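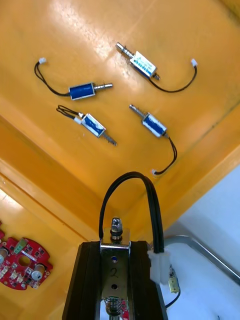
Figure 9.1 Small push-pull solenoids, each with a two-wire lead and a white connector, in a tray below the gripper.

Home | Contents | Chapter 8 | Chapter 9 | Glossary

CHAPTER 9
Planning and Paying for a Robot Handling Bench

Eluned Kemeys and Dilwyn Hughes
Sep 17, 2026

The earlier chapters of this book dealt with how a robot arm moves, how it senses its surroundings and how it is kept safe. This chapter is concerned with an earlier stage in the life of an installation, when there is no arm in the building and a manager has been asked to state what should be bought and what it will cost.

Readers who work in small firms will often find that they are asked for a figure before they have been asked for a plan. A request of this kind should be met with a written description of the work first and a price second. The price of an arm can be had from a supplier in an afternoon. The cost of the work can only be found by looking at the parts, the containers, the bench and the people who will look after them.

By the end of the chapter, the reader should be able to prepare a parts survey, draw up an equipment list under the headings used in this book, separate first costs from running costs, and set out a case for purchase that a finance department can check.

9.1 Begin with the parts

The parts survey is the foundation of the budget. It records every kind of part that the bench must handle, with its size, its weight, the surfaces by which it may be held and the surfaces that must not be touched. It should be carried out with the real parts in hand. Catalogue drawings show the body of a component well and its wiring badly, if they show the wiring at all.

Small solenoids illustrate the difficulty. The body is compact and has flat metal sides, and on paper it looks a simple thing to pick up. The lead is another matter. It may loop away from the body, lie bundled against it or cross the place where a finger needs to go. Two solenoids of the same type can therefore present two different tasks. A budget that allows for one gripper and one way of approaching the part is likely to need a further sum for fingers, for programming time, or for some means of presenting the part in a tidier state.

The survey should also record which parts have a direction. A plunger that must point a certain way when it is set down adds a turn of the wrist, or a second grip, to every cycle. It is usual to find that the parts thought of as easy by the people who handle them by hand are among the most expensive to handle by machine.

Circuit boards call for separate treatment. A bare board can be held by its edges without much thought. A board carrying tall capacitors, terminal blocks and connectors has few clear places to hold, and those places may lie close to parts that can be bent or broken. The survey should mark them on a sketch of the board. The sketch should be signed by the person who will answer for damage, and a copy should be sent to each supplier invited to quote.

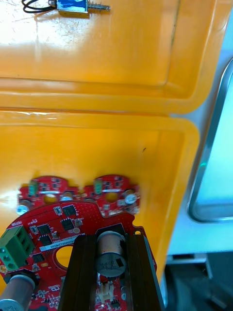 9.2 The equipment list

Once the survey is complete, the equipment list can be drawn up. The authors recommend five headings: arms and controllers, grippers and fingers, cameras and lighting, bench and containers, and protection. Each heading should appear on the list even where nothing is to be bought under it. An empty heading shows the reader that the matter has been considered.

Arms and controllers. The number of arms should follow from the reach needed and the time allowed for each cycle. Two arms on one bench are more costly than one, and they share a working area that must be planned so that neither waits for the other. Against this, two short arms may serve opposite ends of a bench that a single arm of the same size could not cover. The quotation should state whether one controller or two is included.

Grippers and fingers. Fingers are wearing parts and belong in both the first cost and the running cost. At least one spare set should be bought with the arm. If two arms are fitted with the same pattern of gripper, the spares can be shared, and each gripper should be plainly marked so that faults can be recorded against the right one.

Cameras and lighting. A camera carried at the wrist gives a close view of the part, while a fixed camera gives the general state of the bench. They answer different questions, and a plan that includes one should say in writing why the other has been left out. Lighting should be priced together with the cameras. Glossy plastic containers throw back bright patches of glare, and a small sum spent on shaded lamps or matt containers at the planning stage may save a larger one later.

Bench and containers. This heading is the one most often forgotten. Bins and trays seem too cheap to discuss, yet they fix the position of the parts, the angle at which they can be reached and the space left for the arms to move.

It is good practice to lay the containers out on a table of the intended size before any order is placed. Cardboard shapes will do if the containers have not arrived. The planner should try one kind of part to each bin, with the bins grouped on either side and a clear space in the middle for the tray that is to be filled. Long items should be laid in their bins at full length. Cable assemblies and braided harnesses take up far more room than their weight would suggest, and they may decide the size of bin for the whole bench if a single pattern is wanted throughout.
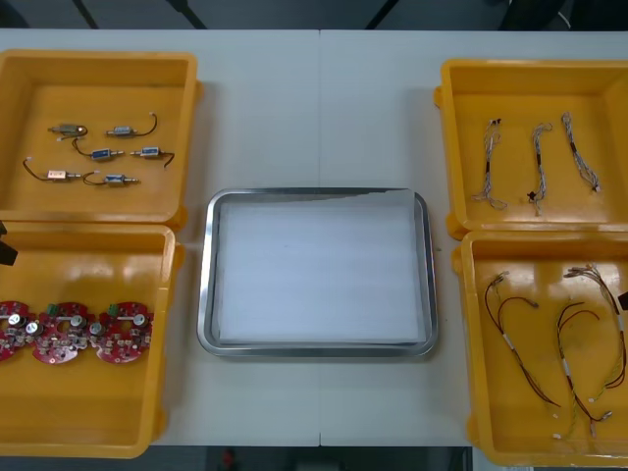
A single pattern of bin is generally to be preferred. It allows one stock of spares, one set of stored positions and one height for the fingers to clear. The exception arises where a part is so small that it is lost in the standard bin, in which case an insert may be priced instead.

The liner of a receiving tray should be entered as a separate item. Liners are replaced often, they are bought by a different person from the one who bought the tray, and a change of colour or thickness may upset a vision program that was set up with the first batch.

Protection. Guards, scanners and emergency stops were treated in Chapter 7. For the purposes of the budget, it is enough to note that the sum under this heading cannot be settled until the layout is fixed, and that it should never be used as a reserve from which other headings are topped up.

9.3 Case study: the Rosser bench

Rosser packs kits of electrical parts at Skenurbridge for makers of small machines. In the first version of its plan, the firm asked for a single sum to cover an arm, a gripper and delivery. The plan was returned by Angharad Pritchard, then head of finance, with a request that it be set out under headings. The second version ran to 73 lines.

The change in length did not come from added equipment. Most of the new lines had been present in the first plan as unstated assumptions: that the existing bench was level, that the bins in the store were suitable, that an electrician would be free, and that the operators would learn the work in their own time. When each was written down and priced, the cost of the arm and controller fell below half of the total.

Ynyr Pugh, who had charge of the project, then divided the lines into three groups. The first held items that had to be ordered before anything else could proceed. The second held items that depended on trials with real parts. The third held items that could wait until the bench had been in use for 60 days. Fingers were placed in the second group and spare bins in the third. By this means, the firm avoided paying for nine sets of machined fingers of a pattern that had not yet been tried on a loaded board.

Two suppliers, Urkden and Nastier, were invited to quote on the revised list. Their totals were close, but they differed in what they left out. One had priced training and excluded finger design; the other had done the reverse. Had the firm compared the totals alone, it would have learned very little. Students should note that the comparison was possible only through a list drawn up by the buyer and issued to both.

The order was placed in August. Payback was stated in the case for purchase as 21 months, and the working was attached so that it could be repeated if wages, volumes or reject rates changed. 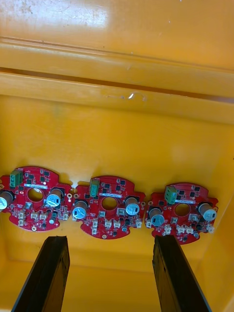 Figure 9.2 Boards in a row in a plastic bin. Terminal blocks, connectors and capacitors limit the places where fingers may take hold.

9.4 First costs and running costs

A first cost is paid once. A running cost returns for as long as the bench is in use. The distinction is simple to state, but several items fall on both sides of it, and these deserve particular care.

Programming is commonly treated as a first cost. Where the kit of parts changes from one customer to the next, it is a running cost, and the budget should say how many changes are expected in a year and who will carry them out. Fingers, liners and cables fed through moving joints wear out and should be entered at a yearly figure. Support contracts should be read for the hours they cover before they are compared on price.

Allowance must also be made for parts damaged during setting up. Scrap parts should be kept back for this purpose wherever possible. If none are available, good parts must be bought for the trials and their cost shown openly in the plan.

Exercises

1. Choose a product in your workplace or college with at least four kinds of part. Prepare a parts survey using the headings in section 9.1.

2. Lay out containers for the product chosen in exercise 1 on a table, and sketch the result to scale. Mark the reach of one arm, and then of two.

3. Obtain an equipment quotation and list everything that it does not mention.

The worked layout for exercise 2 was prepared by Angharad Landeg and is given in Appendix C.

Contact the editors | Copyright 2026 the authors. All rights reserved. | Back to top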